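August 27, 2026 - mugs, second glaze

Finally got the gray mugs out on the white table this morning! Kendra wanted to know if the rim glaze stays glossy where it goes thick, so I picked one from the May batch and spent far too long looking at it (coffee went cold, naturally). I like how the rim comes out paler than the wall. Rhonda thinks it's too pale - we agreed to disagree.
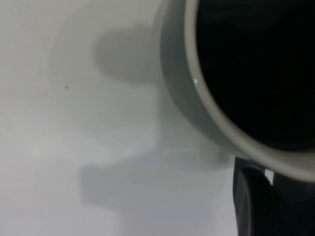

Rim and wall

The rim takes the light nicely, with a little bright glint on it, and the wall reads as a calm medium gray. I'd keep both. Florence's darker test for Dremton looked muddy next to it, sorry Florence.

To do

Weigh out 100 g of the gray and mix it a touch thinner for the walls. Ask Eulalia if the 32 blanks on the Lurnby shelf are spoken for. Sand the foot rings before Gemma packs anything.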